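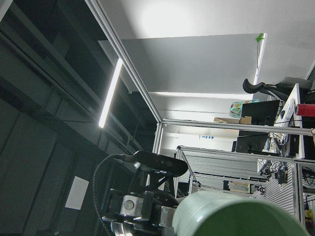

Home Notebook Trackwork Timing Archive Contact

20 February 2026

Sectional timing, Erkside gallops, carried over from last entry

The old question was whether the Rahimi tags give the same last 400 as a person with a stopwatch. The new question is which of the two I'd rather be let down by.

Kiyoshi was on the rail with the watch, I was in the tower with the receiver and a thermos. Horses came out in pairs, tag in the saddlecloth pocket, same riders as last time where the stable would let us have them. The receiver picked up every tag at the top of the straight and then sulked at the post, as it does. I have moved the post antenna to the far side of the judge's box, away from the metal guttering. Guttering was Renji's theory. I was rude about it a fortnight ago and have bought him a pie.

With the antenna moved, the tag and the watch agree nicely on horses that run straight. They part company on horses that don't. Stustano is the worst of them. He comes off the bend as if he's remembered something in the car park, ends up in the middle of the track, and the system bills him for the shortest way home regardless. On paper he is a plodder. On the watch he is also a plodder, but Kiyoshi is clicking by eye from an angle, and the eye gets it wrong in the horse's favour when the horse is out wide and looks busy.

So the section times are fine and the speeds are not. We've been dividing by the rail distance for everybody. I've known this since the spring and wrote it in the front of the book, where I don't look.

Correction for ground covered

Tried the simple version first: take lane position at the bend and again at the furlong, draw a line between them, use that for distance. It's crude and it ignores whatever the horse did in between, which in Stustano's case is most of the story. Still, it brought him back to within a respectable margin of his galloping companion, and they went past the post together, so that's encouraging.

Renji wants to use the full position trace. I would like that too. The trace jitters sideways when the horse is standing still in the mounting yard, so a filly who never moved a hoof managed to cover a fair bit of ground while having her girth done up. Smoothing helps. Too much smoothing and every horse in the district runs like a tram. We agreed to smooth lightly, keep the raw file, and argue once there's a wet track to argue about.

Note on naming: files from this session are filed under trackwork, not trials. Last time I put them under trials and Kenent rang up to ask what trial.

Saddlecloth pockets

The stitched pocket is better than the hook-and-loop one. The hook-and-loop one collects sand, then horsehair, then opinions from the strappers. One tag worked its way out at the walk and was found by the horse behind, who stood on it. It still transmits. It now transmits that it is in the river.

Have asked the saddler for the stitched kind with the opening facing forward, under the flap. She said the opening should face back. She makes them, so back it is.
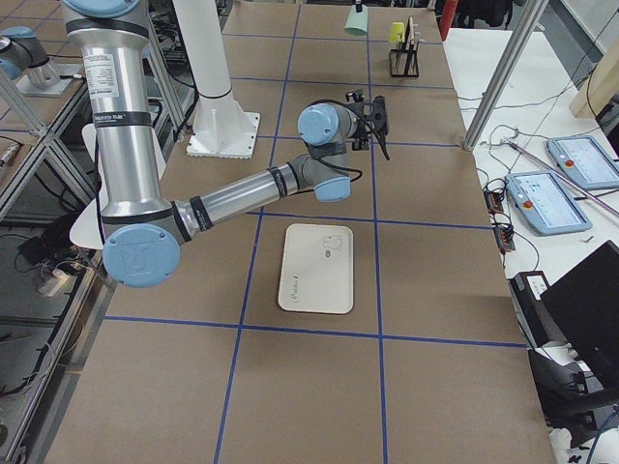
Weights and the ratings sheet

Separate matter but it keeps turning up in this book. The sheet still adjusts for weight carried as though every race were run over the same trip. For sprinters that's generous to the topweights and for stayers it's a bit mean. Kiyoshi has a sliding version scribbled on the back of a feed docket. I've typed it in without changing anything except the sign, which was the wrong way round and had the light weights apologising to the heavy ones.

Haven't run last season through it yet. I'd rather do that when the distance correction has settled, otherwise we'll move both and never know which one made the favourite look slow.

To do

– Survey the bend at Kenent properly, with the rail in the true position and again with it out 4 metres.
– Swap the 2 receivers over and see if the sulking follows the box or stays with the post.
– Ask the stable whether Stustano can gallop on the inside of something large and calm.
– Charge the tags the night before. All of them, Renji.
– New battery for Kiyoshi's watch. He says it doesn't need one. It gave us the fastest furlong ever recorded at Erkside, by a pony.
– Kenent want a draft of the method in March. Start with the paragraph on rail distance while I'm still embarrassed about it.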